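Day one of the Lockwood hut traverse is done! 1,377 m of climbing, skins on the whole way, and I can't stop grinning.

The couloir above Borell was in great shape. Soft but not sloppy, 46 degrees at the top – I side-slipped the first few meters and then just went for it.
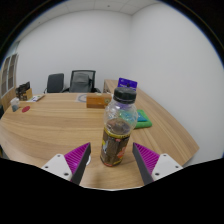

Then a long, lazy run down through the larches to the hut, nearly 2,000 m of descent in one afternoon. My legs are toast.

Soup for dinner, two bowls. Tomorrow the east ridge if the wind drops. I want to come back every March!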